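On the Care of Inherited Furniture in a Small Household

8 November 2022

Readers of this journal will recall that the household undertook, in March, to review the contents of the family residence at Jolum prior to its sale. The review is now complete. A total of 213 items were recorded, of which 17 have been retained. The remainder were sold, donated or passed to relatives in accordance with the wishes set out by the previous owners.
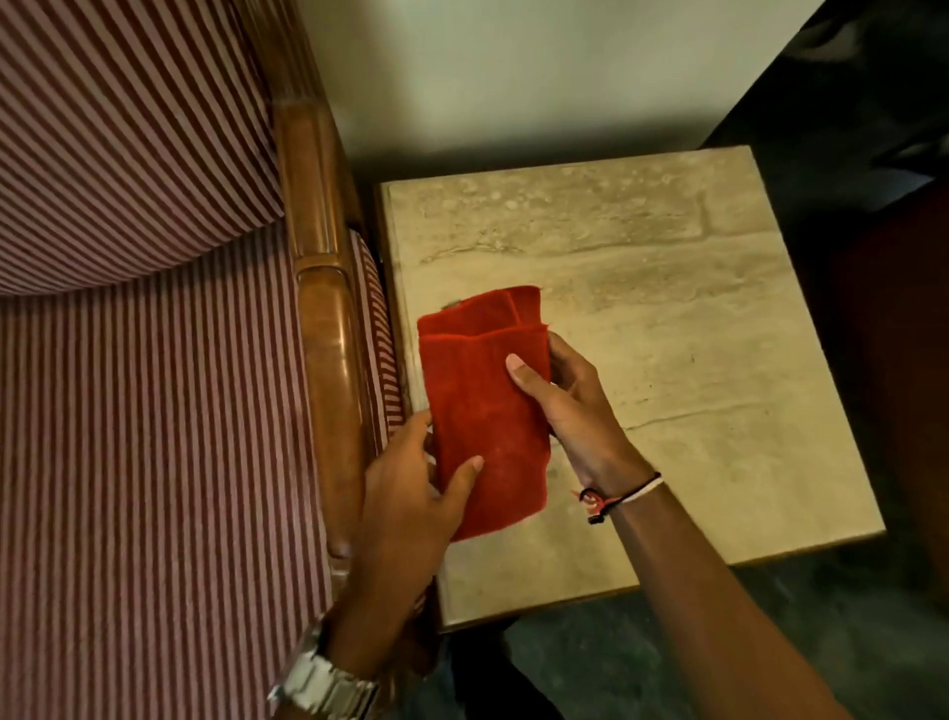
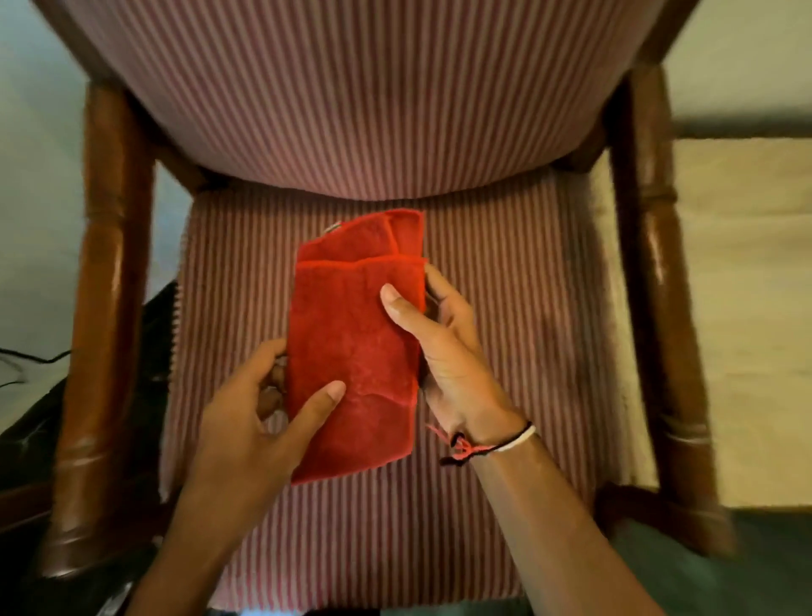
Striped upholstery, polished wooden arms.

The principal matter for consideration was cost. Quotations were sought from two firms for the transport of the retained items. Banditz offered a door-to-door service at $2,439, inclusive of wrapping and insurance. Rissanen quoted $839 for transport alone, on the understanding that the household would do its own packing and provide one person to assist with loading. The second offer was accepted. It should be noted that packing took considerably longer than had been planned, and that the supply of old blankets in the linen cupboard was exhausted by the second evening.

Some correspondence has been received on the question of whether older furniture should be restored before it is put back into use. The author's position is that restoration ought to be approached with restraint. A sideboard that has served a family for several decades will carry rings, scratches and the occasional burn, and the removal of these marks is expensive and cannot be reversed. Structural faults are a separate matter. Loose joints were reglued on two dining chairs, and a drawer runner was replaced in the tallboy. No piece was stripped or revarnished.

The selection of what to keep was governed by the dimensions of the present home, a two-bedroom unit in Kodia with a narrow stairwell. A cedar wardrobe of some merit was measured on three occasions, in the hope of a different result, and was regrettably given up. It has gone to a cousin with higher ceilings. The kitchen table was also a subject of lengthy discussion – it had been the place for homework, tax returns and most family disagreements – and was in the end retained at the expense of a newer one.

Attention has since turned to the papers. These consist of letters, school reports, rates notices and a quantity of recipes cut from magazines, the greater part of them for fruit cake. They are being sorted by decade and stored in archival boxes on the upper shelf of the hall cupboard, away from direct light. Relatives who wish to obtain copies of particular letters are asked to make their requests in writing before the boxes are labelled and closed.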